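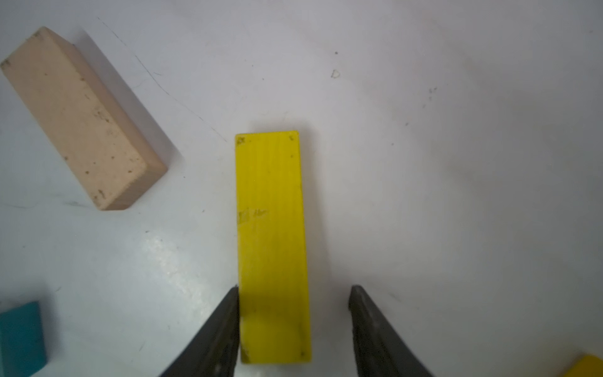

Labs that report how well their robot arms handle small objects would have to publish every failed attempt under a draft code of practice put out in December by Stiddale, a testing group. Teams would run each task 100 times, with the setup fixed in advance, and log any moment a person stepped in.

The draft runs to 20 pages and has no penalties. Four labs have signed, among them Biltholm and Vuorinen, and all of them get to check their own logs. Stiddale says outside audits may come later but gives no schedule. It also leaves "attempt" undefined, so a lab could still drop a bad run by calling it a warm-up.

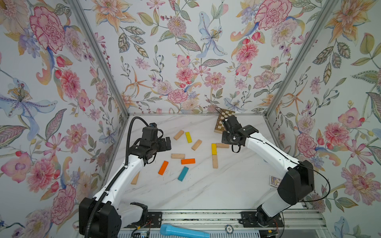
Rosalind Mbeki said she would believe the numbers when a stranger was allowed to pick the objects and press start. Skoratska, which has not signed, did not answer questions sent Tuesday.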